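Notebook, April – Buvemham remaster, second pass

Put the kettle on and went straight back to side two, which I'd been avoiding. The transfer from the old quarter-inch is better than I remembered (lovely bottom end!) but the organ on the long track still has that honk, and it gets right in the way of the twelve-string. Pulled 4 dB out at 3000 Hz with a fairly narrow band and it sat down nicely. Tried the same thing on the title track and hated it, the guitar went all polite, so I took it off again.
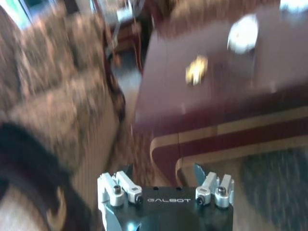 The bigger headache is the middle section, where the band drops into 11/8 and the mellotron comes in. There's a splice right on the change and the azimuth is different on either side of it, so the choir sort of folds up into the center for a bar and then pops out wide again. I split the file there and lined up the two halves by ear on headphones, then checked in mono. Much better. There's still a tiny dip on the first beat, but I think only I would ever notice, and I want to leave some of the tape in it.

Ran the vocal reel through Plundalex for the hiss and backed it off until the breaths came back. Setting 17 is too much, whatever I wrote last month – it makes the quiet verse sound like it was sung inside a coat.

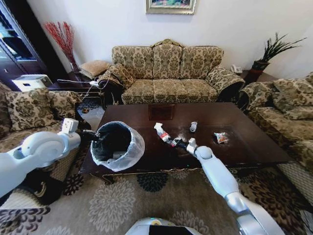 The coffee table, with the bin held at one corner and a small white bottle standing.

Next up is the running order. Pallside want the acoustic piece as a bonus at the end, and I keep hearing it between Org and the closing instrumental, where the key change is gorgeous and you get a breather before all those drums.

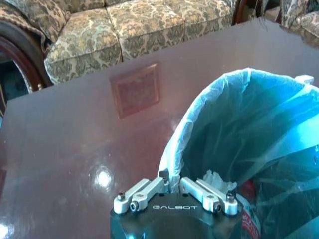
I've bounced it both ways so people can argue about it. Both versions are in the shared folder, no limiting on either, so turn it up and please don't tell me it's quiet! Still to do: fade on track four, and find out who has the other reel.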